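Tabletop Sorting Belts: Frequently Asked Questions

Do I need a belt at all?
Maybe not. If you sort a few cups and lids a day, a table and two trays will do it, and we'd say so on the phone too. Most people who write to us want a belt because they saw one in a video.

Is the Vernberg better than the Norkow?
It costs more. We ran both in the Prutness workroom for 4 weeks and couldn't tell them apart once the covers were dusty. The Norkow has the easier tension screw. The Vernberg has a nicer box.

The brochure says "maintenance free." Is it?
No. Wipe the belt, check that it runs straight, and tighten the rail bolts when they work loose. Anyone selling you a belt that needs none of this hasn't owned one for long.

How long a belt should I order?
Hegarty lists two lengths, 1464 mm and 1491 mm. We have yet to hear a good argument for the longer one. Measure your table first - the legs need to stand on it too.

Will scuffs affect how it runs?
Light ones, no. A green belt shows every mark and people send us worried emails about it. Fraying at the side is another matter, and so is a seam that lifts.

Where should the tray go?
On the table behind the belt, close enough that you aren't throwing things into it. Sloped walls are fine. 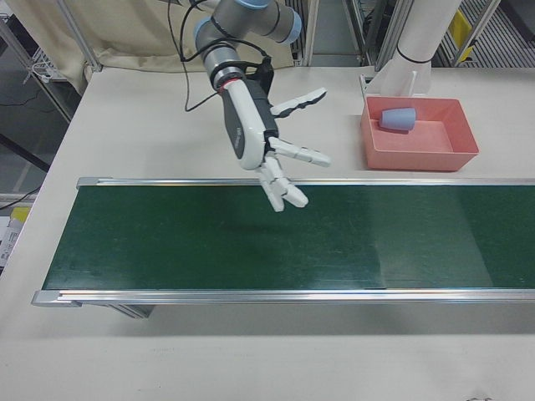

Whatever you pick, try it with your own items before buying four of the same. Cups tip over in a wide tray, and the "anti-tip" inserts we were sent did very little about it. If yours have to stay upright, get a narrower tray or a rack.

Can I return a belt I've used?
Up to 2 weeks after delivery, if it's clean. The makers' own terms are longer and vaguer, so read them.

Who answers these questions?
Dagmar Dvořáček, mostly. She'll want your table measurements before she recommends anything.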